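Contents > Part Two: Storage and Handling > Chapter 5

Search this book Enter a term Go

Previous Next Index Glossary Tables

Chapter 5
Storing Dry Goods in Small Kitchens

This chapter deals with the storage of flour, grains, dried beans, sugar, and similar goods in kitchens that serve fewer than 200 meals a day. Cold storage is treated in the next chapter. Readers should already know the terms "shelf life," "stock rotation," and "relative humidity," which are defined in the glossary. 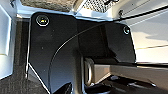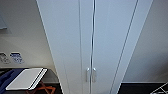

5.1 Conditions That Affect Dry Goods

Four conditions govern how long a dry product stays fit for use: temperature, moisture, light, and access by pests. They act together. A warm store shortens the life of whole-grain flour even when the air is dry, and a cool store does little for flour that has already taken up water.

Moisture is usually the hardest of the four to control. Flour and milk powder exchange water with the air until a balance is reached. If the air is damp, the product gains weight, begins to cake, and may in time support mold. Sealed containers slow this exchange. Paper sacks allow it to go on almost freely.

Light matters mainly for spices, dried herbs, and oils. Solid doors are enough to deal with it. Where open shelves must be used, these goods should be kept in opaque containers.

5.2 Placing the Store

A dry store should not share a wall with an oven, a boiler, or a dishwasher. If this cannot be avoided, leave a gap behind the shelving so that air can move. The lowest shelf should be clear of the floor to permit cleaning and inspection.

Tall storage makes good use of a small floor area but has limits. Air near the ceiling of a working kitchen is warmer than air at floor level, and the top shelf should be kept for goods that tolerate heat, such as salt and sugar. Heavy sacks belong on the lower shelves.

5.3 Worked Case: The Danville Kitchen

Rekha Lodhi and Hywel Voyle studied the dry store of a school kitchen in Danville. At the start of the study the store held 2680 pounds of goods, of which 689 pounds had passed the date marked on the package. Most of the outdated stock lay behind newer deliveries.

The kitchen changed two practices. New stock was loaded from the rear, and each container was marked with its month of receipt. The case is used again in Section 5.6, where the reader is asked to prepare a rotation plan for the same store, beginning with the April delivery.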